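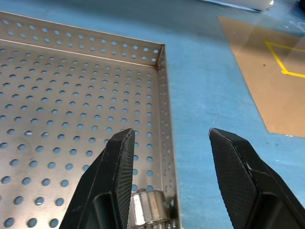

Robot arms take over the tray work at Wostier

8 September desk | Posted 8th September | By our business reporter

The robots have settled in at the Wostier parts plant, and the people who used to do their job by hand seem, on the whole, rather glad of it. Since March the firm has had 6 arms from Prorix on its sorting line, where small metal pieces are set into perforated steel trays before they go off to be washed.

It is fiddly, tiring work, and for years it was done by people standing at a bench for a full shift, reaching and placing, reaching and placing, until their wrists complained. A good day at one bench meant about 2000 pieces - and a good day also meant sore thumbs, as several of the old hands were happy to tell us over a very nice cup of coffee.

Of the 70 people at the plant, none has been let go, the firm says. Those who sorted parts have moved to checking finished trays, setting up the arms for each new job and mending them when they sulk. They now swap tasks every two hours, and they got a small raise for the extra training, which was run on site by Mahrous over the spring.

Not everyone is won over. The line is quieter than it was, and some miss the chatter across the benches. Others worry about what happens if orders drop - a fair thing to ask, and the firm has promised to talk it through with staff before any more arms are bought. A second line, sorting parts for Unine, is being considered for next year.

Filed under: Local Business > Work & Jobs

Comments (3)

benchmate: Did this job for years at another place and my hands still ache in the cold. Good luck to them all!

Tilly_R: A "small raise" for learning to fix robots? How small?

oldlathe: Glad they kept everybody on. Please go back in a year and ask again.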